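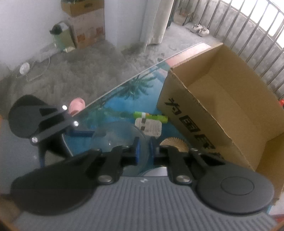 Plerkia (software)

Plerkia is a grasp planner for two-fingered grippers, and I've been looking after this page on the Ditalora wiki since May, so forgive me if it sounds more like me than like an encyclopedia. It takes in a camera view and a rough idea of where the gripper is, and it gives back a short list of places to close the fingers, best one first. It doesn't move anything itself. The moving is left to whatever controller you already have, which for most of us is Murine.

Origins

The planner started life as a folder of scripts inside Murine, and you can still find the old names in the code if you go digging (anything beginning with "mur_" is older than the split). I joined when the scripts could only cope with plain boxes on a plain desk, and we were terribly proud of that! The first version under its own name went up on 23/07/2024 with 31 known faults listed in the notes, 11 of them mine.

How it works

Each view goes through two passes. The first pass marks out what belongs to the gripper, so the planner doesn't try to pick up its own fingers. I mention it because early versions did precisely that, again and again, and the linkage pins were a great favourite – small, round, shiny, always in the same place. The mask is now worked out from the joint angles and then nudged to fit the view.

The second pass looks for surfaces and edges. A cardboard box with its flaps folded open is kinder than you might think, as there are thin walls to pinch and the planner likes thin walls. Packets lying at an angle are fine too. My own soft spot is for the home views, the sort with a glass-topped table, a clear glass bowl and a palm-leaf cloth showing through from underneath, and those are where the arguments start on the mailing list.

Glass

Plerkia treats clear things badly. A table top you can see through has, as far as the surface pass is concerned, a habit of being at the height of the cloth below it, and the fingers are then sent a little too low. The fix we use is called the Ghumman step (after the test set it was tuned on). It looks for a bevelled edge, fits a flat sheet to it, and tells the planner to treat that sheet as solid. It works nicely when the edge is in view and not at all when it isn't. Bowls are harder, and for those we only trust the rim.

Printed cloth causes a separate muddle, where leaf shapes get put forward as objects. Turning up the "flatness" setting gets rid of most of them, though turn it up too far and you'll lose thin packets as well. I leave mine at 30.

Wide views

Straight lines bend towards the sides of a wide lens, balcony railings being the classic case, and large lettering on a box will curve along with them. Plerkia straightens the middle of the view and leaves the outer part alone. Grasps proposed in the outer part are marked "far" and should be taken with a pinch of salt.

Settings people ask about

flatness: 0 to 97, higher means fewer flat things kept
self_mask: on unless you switch it off, please leave it on
sheet_fit: the Ghumman step, off by default
far_ok: lets the planner rank "far" grasps with the rest

See also

Murine; Ghumman test set; Clear objects; Lens straightening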